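Journal > Interviews > Product photography

7 min read

"I shot the same mug for a whole Friday"

I'd been trying to get Tomás Tavares on the phone for weeks, and when I finally did he was standing on a stepladder with a sheet of tracing paper in his teeth. He shoots products for small homeware brands (lamps, mugs, the odd chair) out of a narrow studio in Sovville, and if you've ever browsed the Sonholm tableware catalog you've seen his work without knowing it.

I started with the obvious one. How do you get into photographing mugs?

"By failing at weddings," he said, and laughed so loud I had to move the phone. "I did two. I was so scared of missing the kiss that I missed the cake, the speeches, everybody's grandmother. A mug waits for you. A mug has all day."

His first paying job was for a potter who wanted her whole range on plain white. He had one lamp, one window and a roll of paper from an art supply store. I asked if he still had the pictures and he groaned. "They're gray. Every one of them is gray! I didn't know that white paper goes gray if you expose for the pot. I thought my camera was broken and I nearly sent it back."

I told him I still get that wrong, and I do, mostly on stainless steel. He was very kind about it. His fix is to light the background on its own, with its own lamp, and to pull the product forward until the two lights stop fighting. In a small room that can mean shooting through a doorway, and he has done plenty of that.

We got talking about numbers, because Tomás keeps a notebook. On the last Sonholm job he made 2,394 exposures over the whole run and threw out 2,122 of them. I said that sounded painful.

"It's just the price of glaze," he said. "Glaze reflects everything. The window, the lamp, my shirt. I wear a black shirt now, and I took my watch off because it kept showing up as a little star on the handle. You move the card an inch, you shoot, you move it back."

The cards are the part I really wanted to hear about. He uses cheap foam board, black on one side, white on the other, cut into strips with a craft knife. White strips fill in a shadow, and black ones draw a dark line down the edge of a glass so it doesn't melt into the background. He owns a fancy set of reflectors too, a gift, and they live under the bed.

He doesn't work alone anymore. Jabari Makokha came on last October to handle retouching, and he joined us on speaker for the second half of the call, eating what sounded like toast.

"I'm the one who gets the dust," Jabari said. "He says he wiped it down. Then I open the file at 100 percent and it's like a snow globe in there."

They bicker a lot, very fondly. Jabari would like every shot done on a tripod with the focus locked. Tomás likes to pick the camera up and wander once the safe picture is in the bag, and according to both of them the client picks a wandering one more often than you'd guess. The Onyeka lamp campaign, the one with the long low shadow that I had pinned over my desk for months, was frame 20 of what was supposed to be a lighting test.

I asked how much a product picture even needs a camera these days, with so many brands going over to rendered sets. Jabari perked right up. He taught himself 3D during a slow winter and thinks it's great for big plain furniture, where the shape does most of the work.

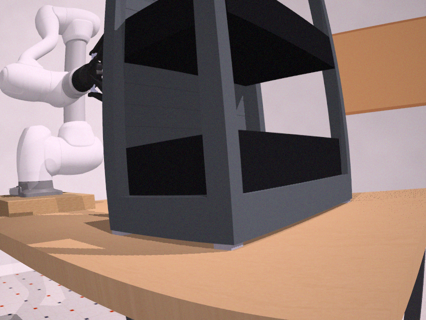 A rendered set: dark shelving on a light wood-grain table, against a pale wall.

"But cloth, food, anything handmade," Jabari went on, "I'd still want him on his ladder. I can spend days building a wrinkle he gets by dropping a napkin."

Tomás isn't worried. He's just finished a set of linens for Kirkier, all in window light, and he talked about it the way other people talk about a vacation. North-facing, one bedsheet over the glass, no lamps at all. He'd start at seven in the morning and stop when the shadows went blue.

Before we hung up I asked what he'd tell somebody starting out with one lamp and a kitchen table. He thought about it for a while. I could hear Jabari rinsing a plate.

"Turn off the ceiling light," he said. "Please. Turn it off, and then look at the thing for a minute before you pick up the camera. And buy the foam board."

I bought the foam board. It's leaning against my fridge as I type this, and I've already cut one piece crooked.

Contact | © Journal, all rights reserved | Back to top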